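1/ Right, a few of you asked how the move to Wutlow went, so I'm going to do it as a thread while the kettle's on. Short version: we're in, I've got a bad shoulder, and I now know far too much about wallpaper.

2/ The house is a two-up two-down on the Drekgate side, last decorated by someone who really loved woodchip. It was on the ceilings. It was inside the airing cupboard. Jamie reckoned a weekend to strip it. It took us 3 weeks and I was still picking bits out of my hair at work.

3/ Tips if you've got woodchip: score it, soak it with hot water and a squirt of washing-up liquid, then go and have your tea. I kept going at it after five minutes like an idiot and gouged the plaster. Dean came round to fill the holes and was very polite about it, considering there were more than 300 of them.

4/ Then the choosing. I wanted something plain. Jamie wanted "a bit of character". We ordered 6 samples and had them taped up in the hall for most of December, and everyone who came to the door got asked to vote, including the lad delivering the fridge (he liked the green).

5/ I've gone right round the houses on brick-effect paper, by the way. Used to hate it. My nan had the orangey sort round her gas fire and it put me off for years. But in blue, with thin white lines for the mortar, I think it's lovely?? Cheerful without shouting at you. 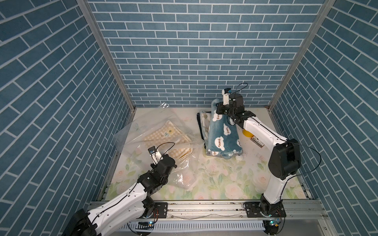
6/ Matching brick paper at the corners. Start in the least noticeable corner and work out from there, because the last join will never line up. Use a plumb line too! I trusted the door frame for my first drop and the door frame was lying.

7/ Paste: I bought the cheap tub and regretted it. Jennylyn next door lent me her pasting table and a proper brush and it went up twice as fast. She's papered every room in her house on her own and she's five foot nothing -- absolute hero.

8/ Cost so far, for the nosy: £93 on paper and paste for the box room. I haven't added up the biscuits.

9/ Next up is the stairs, which I'm dreading. Clive says he's got a ladder that sits on the steps safely. I've seen Clive's ladder. If anyone near Tindall has a better one I could borrow, I'll pay you in cake -- lemon or coffee, your pick.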